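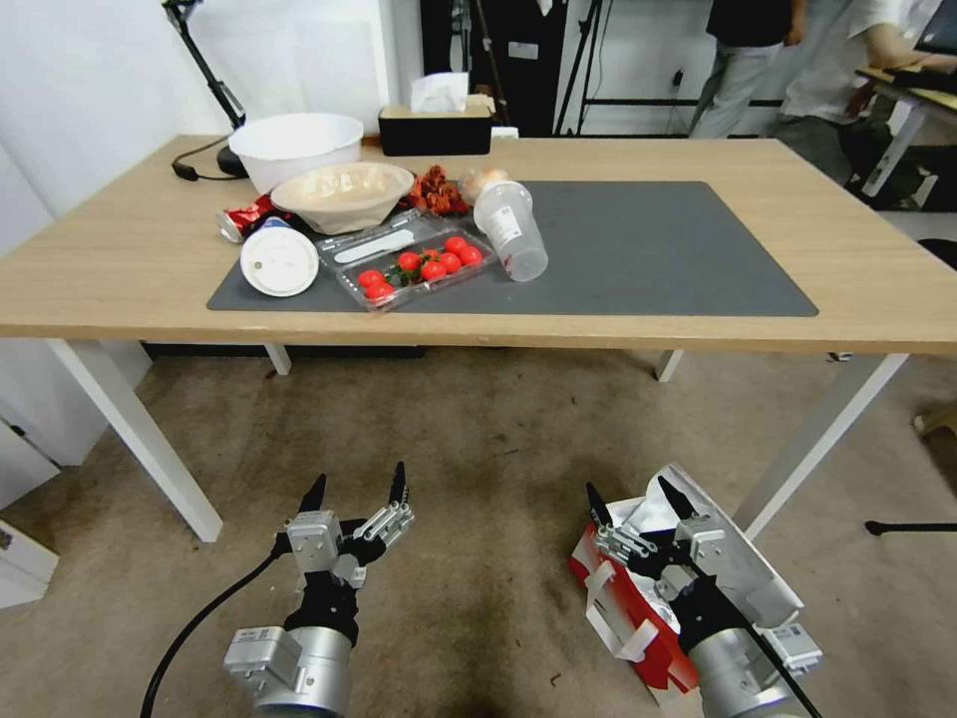 Vuvora is a shared snack table from the hill town of Tistumeo, laid out in the late afternoon and left standing until everyone has had enough. The word covers both the food and the gathering, so a person can cook a vuvora, go to a vuvora or be late for one. It is one of the liveliest food customs of the Inda valley, and a wonderfully easy one to join.

Origins

The custom grew up among mill workers, who finished their shifts hungry and a long walk from home (Tistumeo sits at 2139 metres, and the road down to Au is steep!). Households near the mill gate began putting out steamed dough, pickles and dried fruit, and neighbours added whatever they had. By the time the mill closed, the habit had spread to almost every street, and the town's population of 3932 still keeps it up through the colder months.

Food

Nearly everything at a vuvora is eaten with the fingers. Plain dumplings are the heart of it, served without sauce so that each guest can choose a flavour. Favourites include sour plum paste, toasted seeds and a fierce chili salt that turns up in every kitchen in the valley. Sweet things are mixed in freely with the savoury, and no one minds which is eaten first. In Au, farther down the valley, cooks favour a thinner dough and add a splash of vinegar, a difference that both towns will argue over with great pleasure.

Customs

Guests bring one dish and take home a different one. Bowls are never matched, and a chipped one is thought to be good luck. Tea is the usual drink, though soft drinks have been common for 20 years or more.

The Long Vuvora

Each March the main street of Tistumeo is closed for the Long Vuvora, when tables are joined end to end from the old mill to the market square. It draws 3000 visitors in a good year, and the smell of toasted seeds carries halfway to Au.

See also: Inda valley; Tistumeo; Steamed dough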